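README - compras celda Eltard
act. 20 ago 2019, Ruth Ayala

Lista de equipo para la segunda celda. Precios en euros, sin IVA.

- pinza paralela de recambio: 2303
- cámara de muñeca + soporte: 3446
- juego de dedos, proveedor Renembridge: pendiente de ofera
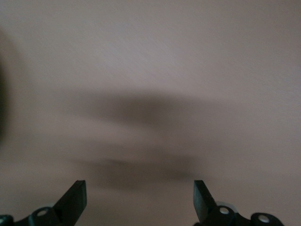 La cámara se pide con el soporte, no por separado. Plazo de entrega 21 días, lo confirmó Yap por telefono. Montaje en noviembre si llega todo.

Falta: cableado, licencia. No sumar todavía al total. Cambios en la hoja 11, avisadme antes de tocar precios.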